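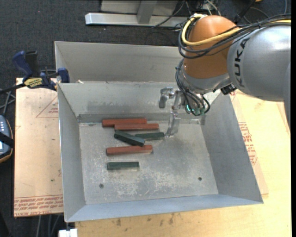
Bin, blocks and the KUKA, with a clamp holding on at the left.

Tradham Small Cell Rulebook, second edition: my review

Price I paid: $49
Pages: 143, spiral bound, plus 20 laminated cards
Bought from: Lendus

I've been wanting to write this one up since August and kept putting it off, mostly so I could say I'd read the thing cover to cover (I have now, even the appendix on labels). It's a rulebook for people who run one robot arm at a bench or in a corner of a room and don't have a safety department down the hall. If you've ever tried to read the real standards on your own time, you know how heavy going they are. Tradham's pitch is that they put the everyday habits in plain words and leave the legal stuff to the people who do legal stuff.

Mostly, I love it! Let me get into it.

The first section is all about what they call the "still parts," meaning everything in the cell that's supposed to stay put. I skipped it the first time because I wanted to get to the robot chapters, and that was dumb of me. The rule is that anything the gripper might reach into gets fixed down, and every fixing gets written on a card with a check against it at the start of each session. Bins, boards, clamps, the lot. My bin is a big sheet-metal one and I'd always figured it was heavy enough to look after itself. Then I did the check the book's way, hands on the rim, pushing from each side, and felt it creep. Now there's a line on card 3 for the bar clamp and I do a quick tug on it every time I start up.

The same section wants you to mark the surface so that you can tell at a glance when something has moved. I did mine in pencil and then in tape, and the tape is better.

Section two is cables, and this is where the book really earns its money for me. It gives you a walk-through for checking the slack: run the arm to each corner of its work area at the slowest speed you've got, stop, look at every cable, then turn the wrist both ways and look again. I have a fat yellow cable going around the orange housing and a bundle of black ones following it, plus more dark ones curling around the tool mount, and I'd only ever checked them with the wrist in the pose I use the most. Doing all the corners took me most of a Monday morning. I moved two ties and I feel a lot better about it. My one gripe is that the drawings in this chapter show a very tidy arm with one neat hose on it, and I don't know anybody whose arm looks like that.

Then there's the pendant chapter. Short and bossy! The handheld controller has one home and it goes back there, you don't set it down where you'd have to reach past the arm to get it, and whoever is holding it is the only person who goes in. That last one caused a bit of grumbling in our group, but we've stuck with it and the grumbling has pretty much stopped. There's a card for it with a space to write where "home" is. Ours says left side of the table.

Picking and sorting get their own section, which surprised me in a book this size. It's written by Roel Baert, and you can tell he has spent a lot of hours standing next to a bin. He wants you to decide, on paper, before you run anything, what the starting layout is allowed to look like. Can parts touch? Can they sit up against a wall? How close to the wall can the fingers go? I'd been tossing my red and green blocks in any old way and then getting annoyed when a run went badly on two that had ended up side by side. His fix is a plain little form where you tick what's allowed and what isn't, and if the layout breaks your own rules, you fix it by hand with the arm stopped and start the run again. It takes a minute. My notes are so much easier to read now.

He's also keen on sweeping out between runs, including bits of paper and the leftovers of protective film. Fair enough, I'm bad at that one.

Okay, the stuff I didn't like.

The index is poor. I looked up "clamp" and got sent to a page on welding. I looked up "gripper" and got one entry, for a chapter that hardly mentions grippers. I've stuck my own tabs in and that works fine, but for $49 I'd have liked an index.

The chapter on speed limits is vague. It tells you to set one for setup and another for running, and to write both down, and then it sends you off to your arm's manual and your own risk assessment for the numbers. I get why they did that, every arm is different, but a worked case with a made-up arm would have helped me a lot when I was starting out.

The cards are great but the laminate is glossy and regular marker wipes right off. Use a grease pencil. Also the hole in the corner is too small for any hook I own.

And the book is very clear that it doesn't replace the actual standards or a proper risk assessment, and please take that seriously. It says so on page one and again at the end of every section. We had ours done separately and the cards slotted in nicely next to it.

I did look at the other two before buying. The Zirbridge guide runs to 793 pages and it's aimed at people with whole lines of robots, so if that's you, go for it, the chapter on fencing is excellent. For a bench it's way too much. The Benítez one is a video course with a workbook. I liked the teacher a lot but I can't flip through a video while I'm standing at the cell with a pendant in my hand, so it went back.

Shipping from Lendus was quick, and one card was missing from my set (number 12, the one for end-of-day shutdown). I emailed them and they mailed it out without any fuss.

Four stars from me. I'd go up to five for a real index and a matte finish on the cards. If you buy it, start with section one and do the push test on your bin before you read any further.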